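Jikora opens appliance care room at Odness business park

Office kitchens and workrooms across the Odness business park will have their small appliances cleaned and checked under one roof from April, when Jikora opens its new appliance care room to tenants.

The service covers 45 offices. Each tenant can book compact fridges, countertop units and similar items in for a full clean, with the racks and trays taken out and the door seals wiped down by hand.

"Most offices have a machine in the corner that gets used every day and cleaned twice a year," said Marisa Gentile, who manages the service for Jikora. "Seals and corners are where the dirt sits. We start with the inside and leave the casing until last."

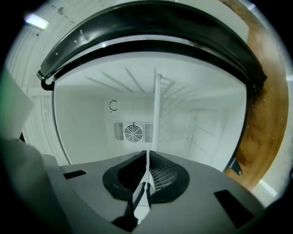 Ridged ceilings and folded seals take longer than flat walls, and staff have been asked to allow for this when they give tenants a collection time. Bookings will be taken by the half day.

The room has been set up as an ordinary office, with desks and chairs kept in place. Appliances are worked on at floor level, which saves lifting the heavier ones. Thomas Cattaneo, who planned the layout, said the first trial had shown that cables needed more thought than cleaning materials.

"We now coil every lead before we open a door," he said.
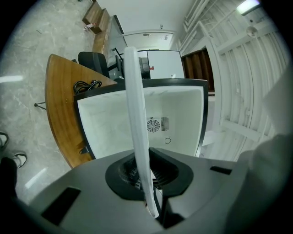
A white unit with a black rim beside a curved wooden desk in the care room.

Removable parts are dealt with separately. Racks are laid flat on a board in front of the appliance they belong to, so that parts from different tenants do not get mixed up.

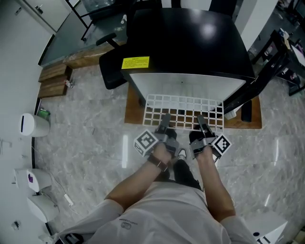 Tenants are asked to empty appliances before bringing them in and to label any loose shelves. Items can be dropped off from 8am and must be collected by 5.30pm on the day agreed.

Bookings are open now at the Jikora desk in the Odness reception, extension 1271. Questions from the press should go to Hye-jin Cha at the same number.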